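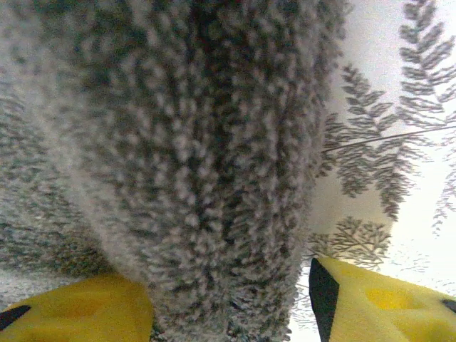
Notas para la charla de Fevstead, versión larga. Si voy mal de tiempo me salto lo de las etiquetas y paso directa a las preguntas. Beber agua antes. Comprobar que el mando pasa diapositivas hacia atrás también, que la última vez solo iba hacia delante y acabé pidiendo perdón tres veces.

## Arranque

Hola, buenas tardes, gracias por quedaros después del café (esperar a que se sienten los del fondo).

Voy a hablar de coger trapos. Ya sé que en el programa pone «recogida de demostraciones para manipulación de materiales deformables», pero el título lo escribí en noviembre y con sueño. Trabajo en Skeltstead, somos un equipo pequeño, y llevamos una temporada enseñando a un brazo a agarrar, levantar y soltar telas. El proyecto se llama Radu. Mi parte es la menos vistosa: me paso el día produciendo los ejemplos de los que luego aprende el modelo.

Preguntar a la sala: ¿quién ha teleoperado un brazo alguna vez? ¿Y quién lo ha hecho durante una mañana entera? (Aquí suelen bajar muchas manos.)

Lo pregunto porque casi toda la charla va de esa mañana entera. De arquitecturas sé lo justo y además hay una sesión después de la mía, con gente que lo cuenta mucho mejor.

## Los números, rápido

- 3.142 episodios grabados con telas
- 987 en el conjunto con el que entrenamos ahora
- 2 puestos de grabación, uno en Skeltstead y otro en Braltgate

Dejar la diapositiva quieta un momento. Siempre hay alguien que levanta la ceja al ver cuánto se queda por el camino, y me encanta, porque así la pregunta la hacen ellos.

Un episodio, para nosotros, empieza con la pinza abierta y el brazo en reposo y termina cuando vuelve a estar igual. En medio puede haber un agarre limpio, tres intentos o un desastre. Grabamos todo, también el desastre. Borrar viene luego, y lo hacemos con calma y con otra persona delante.

## Lo que ve la muñeca

Esta es la parte que más me gusta, me tengo que frenar.

Cuando piensas en una cámara en la muñeca te imaginas una vista preciosa del objeto, centrado, con su contorno. Con una taza, vale. Con una tela de pelo, según te acercas, el objeto deja de tener contorno y pasa a ser un montón de mechones grises que ocupan casi todo. La pinza se reduce a dos puntas amarillas abajo. ¿Está la tela dentro? ¿Está delante, tapando un hueco? ¿Ha entrado una capa o han entrado dos? A ratos yo misma, que llevo los mandos, no lo sé.

Y a eso súmale el enfoque. A esa distancia una zona de la tela sale razonable y otra es una mancha. Nuestra primera reacción fue tirar todos los episodios con imagen borrosa. Error nuestro, y de los gordos – nos estábamos quedando sin los momentos de contacto, que son casi los únicos que importan. El modelo aprendía a acercarse divinamente y al llegar no tenía ni idea de qué hacer. Muy educado: llegaba y se quedaba allí.

(Pausa. Aquí se ríen, o no.)

Ahora el desenfoque no cuenta como motivo de descarte. Si el agarre es bueno y los tiempos están bien, entra.

## Telas, y por qué no vale una sola

Empezamos con paños lisos de cocina. Finitos, baratos, se doblan de una forma bastante predecible. En unas semanas el brazo los levantaba y nos pusimos insoportables de contentos. Entonces metimos una tela con rizo y se acabó la fiesta.

Cosas del pelo y del rizo que conviene decir despacio, que la gente toma notas:

El borde engaña. Los lacitos sobresalen, así que lo que parece el borde se hunde en cuanto lo tocas. Nuestro operador medio (yo) cerraba demasiado pronto y se llevaba un pellizco de pelusa.

Los pliegues son oscuros y se confunden con sombra. Con un gris moteado es peor todavía, porque el fondo del pelo ya es casi negro de por sí y un pliegue hondo se pierde ahí dentro. Cuando lo etiquetábamos, dos personas marcaban el mismo pliegue en sitios distintos y las dos lo defendían a muerte.

El peso tira hacia abajo y la tela cambia de forma mientras subes. Lo que has agarrado con una forma ancha se te estrecha, se abre, gira un poco. Si cortas el episodio en cuanto la pinza cierra, te pierdes toda esa parte. Nosotros grabamos hasta que la tela se queda tranquila, aunque se haga eterno.

## El fondo

Esto lo meto siempre que puedo porque nos costó un disgusto.

Durante un tiempo grabamos todo sobre la misma superficie blanca, lisa, aburridísima. Perfecta para segmentar, decíamos. En Braltgate tenían otra mesa y allí el modelo se comportaba como si no hubiera visto una tela en su vida.

Desde entonces cambiamos lo que hay debajo y detrás: superficies claras con dibujo, con hojas, con ramas finitas, con rayas. Los estampados de plantas son especialmente puñeteros (¿se puede decir puñeteros aquí? decidir en el momento) porque tienen líneas finas que llegan justo hasta el borde de la tela, y una ramita impresa al lado de un lacito de rizo es un problema muy bonito para quien mira de cerca. Si el modelo intenta coger la ramita, me entero en el laboratorio y no en casa de nadie.

También dejamos que la luz se pase un poco. Antes ajustábamos la exposición cada vez, y nos quedaba todo parejo, monísimo. Ahora hay episodios en los que el blanco del fondo se come parte del dibujo. Entran igual.

Ojo, que esto no lo he medido bien. Cambiamos fondos y luz casi a la vez y no puedo decir cuánto aporta cada cosa. Si alguien pregunta, decirlo tal cual y no ponerme creativa.

## Teleoperar con las manos de una persona cansada

Contar lo de los turnos.

Al principio hacíamos sesiones larguísimas. Total, era sentarse y mover los mandos, ¿qué podía pasar? Pues que al cabo de un rato se te pega una manía. La mía era entrar siempre desde la izquierda. Ni me daba cuenta, lo vi al dibujar las trayectorias de una tarde entera una encima de otra: un manojo precioso, todas iguales. Estupendo si quieres un robot que copie mi postura en la silla.

Hoy hacemos bloques de hasta 20 episodios y se cambia de persona. Entre bloque y bloque se vuelve a dejar caer la tela, sin colocarla. Esto último es más difícil de lo que suena, de verdad: la mano se te va sola a estirar la esquina. Tenemos un papel pegado en el monitor que pone NO LA PEINES y sigue haciendo falta.

Otra cosa: la velocidad. Cuando sabes que te están grabando vas despacísimo, con un cuidado de cirujana. El brazo aprende también eso, y luego hay que esperarle. Ahora pedimos que se vaya a ritmo normal y que se aguanten los fallos pequeños. Si fallas el primer agarre, abres, te recolocas y vuelves a entrar, todo dentro del mismo episodio. Esos segundos intentos son oro. Un conjunto en el que todo sale a la primera produce un robot que, si falla, se queda mirando.

## Etiquetas (saltable)

Usamos poquísimas:

- agarre conseguido, perdido o dudoso
- una capa, varias capas, no se sabe
- segundo intento, sí o no

«No se sabe» lo añadimos tarde y con mucha discusión interna. Había quien pensaba que iba a ser el cajón de la pereza. Y algo de eso hay, no digo que no, pero antes la gente elegía al azar entre las otras dos y eso hacía más daño. Con la vista de la muñeca muchas veces es imposible contar capas y prefiero que quede escrito.

La etiqueta la pone quien ha teleoperado, nada más terminar, y una segunda persona la revisa sin ver la primera. Cuando no coinciden, el episodio se aparta. Así es como más material perdemos, con diferencia. No tengo claro que esté bien: sospecho que estamos apartando precisamente lo difícil, y este trimestre queremos recuperar una parte y entrenar con ella por separado a ver qué pasa.

## Cosas que haría de otra manera

Decirlas mirando a la gente, sin leer.

Habría apuntado desde el primer día qué tela es cada tela. Tenemos carpetas antiguas en las que solo pone «gris» y «gris 2». Hay cuatro grises. Reconstruir aquello a ojo, comparando el pelo en pantalla, fue una de las tardes más tontas de mi vida laboral.

Habría montado antes el segundo puesto. Dos sitios distintos te destapan más manías en una semana que meses de revisar gráficas.

Habría limpiado las almohadillas de la pinza con más frecuencia. La pelusa se acumula y el agarre cambia poquito a poco, tan despacio que le echas la culpa al modelo. Ahora se limpian al cambiar de operador y queda anotado.

Y habría guardado los episodios fallidos en su sitio, con su nombre, desde el principio. Los primeros los teníamos en una carpeta llamada «basura», y alguien, con toda la lógica del mundo, la vació.

## Preguntas que me van a caer

**¿Por qué no lo simuláis?** Simulamos el acercamiento. Para el rizo nuestro simulador se queda corto y afinarlo nos salía más caro que sentarnos a grabar. Puede que otros equipos lo tengan mejor resuelto, y si están en la sala que vengan luego, por favor.

**¿Se van a publicar los datos?** Queremos. Faltan los nombres de las telas (véase arriba, los cuatro grises) y revisar que no salga nadie por detrás. No dar fecha.

**¿Funciona con jerséis?** Con alguno. Las mangas son otra charla.

**¿Tacto?** Lo estamos mirando, todavía sin nada que enseñar. Si insisten, hablar de lo de contar capas, que es donde más falta nos haría.

Al terminar: recoger el adaptador, que es prestado, y decir que estaré junto a la puerta hasta las seis con el portátil por si alguien quiere ver episodios enteros, incluidos los feos.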